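Forum > Workshop > Springs and small hardware

Sorting extension springs without a drawer full of tangles

mdinsa
Posted Nov 29, 2023
We keep a mixed stock of coil springs for door closers and gate latches. Everything used to go in one deep tray, and every time someone pulled one spring out, four more came with it. I want a layout that lets me read wire diameter and free length without untangling anything. Current plan is Akitz shallow bins, 80 mm wide, one size per bin, on a shelf at bench height. Stock is 306 pieces in 20 sizes. Comments on bin depth welcome.

liis_sepp
Depth should be no more than twice the coil diameter. Once springs can stack three high, the open end hooks find each other. Closed and ground compression springs will tolerate a deeper bin. Do you have both kinds?

mdinsa
Both. Mostly extension.

nghiem_s
I would skip bins for the extension springs. Hang them. Perforated plate, S-hooks, shortest at the top. You can compare free length by eye and you never need to dig. I did this at the Shirima shop and it cut picking errors to the point where we stopped logging them.

ung_son
Disagree. Hanging is fine for light springs. For anything long and soft, its own weight opens the coils if the initial tension is low, and you end up measuring a free length that is wrong by a couple of millimeters. Lay them flat.

nghiem_s
If a spring opens under its own weight, it has no initial tension worth mentioning and should not be in the same category. Check the supplier sheet.

ung_son
Half of this stock has no supplier sheet. Mixed lots never do.

liis_sepp
Can you post what the loose ones look like next to the plate? Hard to judge coil size from text.

mdinsa
One on the bench with the plate behind it. 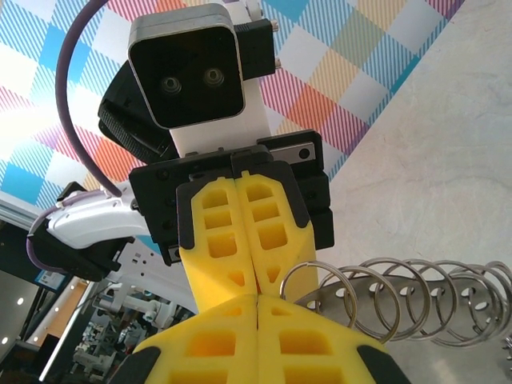 Coil spring and perforated plate, lower right.

Tabletop is the pale gray one. It shows dropped clips fairly well, though small parts still disappear against the mottling.

liis_sepp
Thanks. With loops overlapping like that I would store it flat in a sleeve. Cut clear tubing to the free length plus 5 mm, write the size on the tube, and stack the tubes in the bin. The tube wall keeps neighboring coils apart, so your depth limit goes away.

trinh_ngoc
Tubing works but it gets expensive across a whole stock. We used paper sleeves for the small sizes. Kraft paper, rolled, one strip of tape. They also take pencil. For plain steel wire add a wipe of light oil first and expect the paper to stain.

ung_son
Oil and paper is a bad pairing. The paper draws the oil off and then holds moisture against the wire. Use a VCI bag.

trinh_ngoc
Ours sat two years in a dry room with no rust. In a damp building I would agree with you.

nghiem_s
Back to the plate. Rows of round holes give you a fixed pitch, so even if you refuse to hang anything you can use it as a length gauge. Lay the spring along a row, count holes, multiply by the pitch. Close enough for sorting, not for ordering.

mdinsa
I had not considered that. Measuring with calipers is slow because the end loops roll. I will mark the plate every tenth hole with paint pen.

ung_son
Measure the pitch over 20 holes and divide. Cheap plate varies.

liis_sepp
And measure inside the hooks, since that is how extension springs are normally specified. Outside length will put you in the wrong bin.

mdinsa
Decision for now: tubes for the long extension springs, shallow bins for compression, plate used flat as a gauge. The light ones go on hooks as a trial. I will recheck free length on the hung ones at the end of December and post the numbers.

ung_son
Record the length before you hang them.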